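Curkley Allotment and Garden Society
Minutes of the March general meeting

Meeting opened at 7:10 p.m. Quorum confirmed. Minutes of the previous meeting accepted with one correction: the Drement Lane standpipe serves 8 plots.

1. Water supply
The supply to the lower field was metered over the winter. Recorded use was 261 gallons while all taps were closed, which indicates a leak between the meter and the first valve. Excavation by hand was proposed along the north path. A contractor's quote of $2,000 for full replacement of the line was tabled and not accepted at this stage.

2. Plot layout, lower field
The lower field is to be re-pegged before planting. The draft plan uses square beds on a regular grid, with paths on all sides. Existing corner stakes do not agree with the lease drawings and will be disregarded.
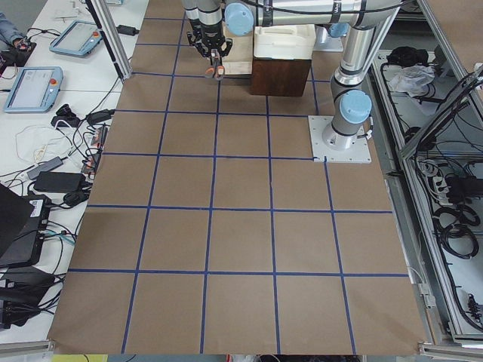

King-fai Tam objected that square beds waste ground on a slope, and that long beds across the fall would hold water better and need fewer paths. He asked that the top two rows be left out of the plan until levels had been taken. Agreed. Levels to be taken from the gate post.

Path width was discussed. The present width does not admit a loaded wheelbarrow where the bean frames lean out. Wider paths adopted for the main runs only; side paths unchanged.

3. Seed order
The joint order with the Liver Street plots stands at nearly 600 packets. Onion sets are short and will be shared by plot. Late requests go on the next order. Packets will be sorted by plot number before collection, and unclaimed seed returns to the common stock.

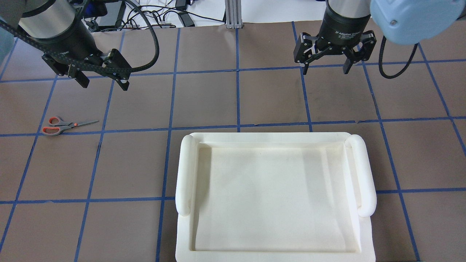
Tray, scissors and taped grid.

4. Compost
Bay two is ready to turn. Bay three contains bindweed root and is closed until sieved. Members are reminded that cooked food does not go in any bay.

5. Other business
Lu Nursery has offered surplus currant bushes, bare root, for pickup. Accepted. Request for a second key to the tool store deferred.

Meeting closed at 8:35 p.m.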